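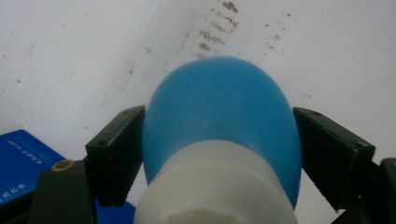
Figure 2. A blue and white bottle-shaped item held between the two fingers of the hand-held gripper, open-day session.

4.2 The open day at Flirkcombe

Most of what we had learned about the hand-held gripper up to this point came from people who use it every week, and we were curious how it would feel to people who had never touched one. The open day at Flirkcombe gave us the chance to find out. On 2018-09-07 the Rosard workshop was opened to families, neighbors and a good number of former students, and we were given the long bench by the windows, which we shared (very happily) with the Dwivedi group and their line-following carts.

The task was the same one described in Section 3. A visitor picks up the tool, closes the two fingers on an item, lifts it clear, and sets it down again wherever the host asks. We kept the instructions short on purpose. Gaurav Kushwaha hosted the bench for most of the day and soon settled on a way of starting that worked better than anything we had written down: he would hand over the tool without a word, let the visitor squeeze it a few times in the air, and only then point to an item. People relaxed almost at once - even the ones who had told us at the door that they were only there to keep a grandchild company.

Of all the visitors who stopped at the bench, 17 agreed to stay for the longer version of the task and to talk with us afterward. Their comments were generous and often very practical. Several told us they had expected to need strength, and were surprised by how much of the work was in choosing where to close the fingers. Items with a rounded top led to the most discussion. In Figure 2 the fingers are closed on the blue, dome-like upper part, above the ridged collar of the white base. Some visitors liked a high hold of this kind and felt it gave them a better view of what they were doing, while others went for the base every time and could not be talked out of it. We have no wish to say which group was right, and the session was never set up to settle the matter.

A second theme was the angle of the wrist. Visitors coming to the bench for the first time tended to hold the tool quite level, as one would hold a flashlight, and then found that they had to lean a long way forward to reach down. After a few tries most of them tipped the tool and stood up straighter. Our regular users at Zotex went through the same change in January, though it took them rather longer, perhaps from having had more time to get used to their own first habits.

We should add that an open day is a noisy place to learn anything. Visitors watched each other, gave advice over each other's shoulders, and now and then cheered, so the comments can't be treated as independent. We still found them very useful in planning the bench sessions in Section 5, where the silent handover was kept as the standard way to begin.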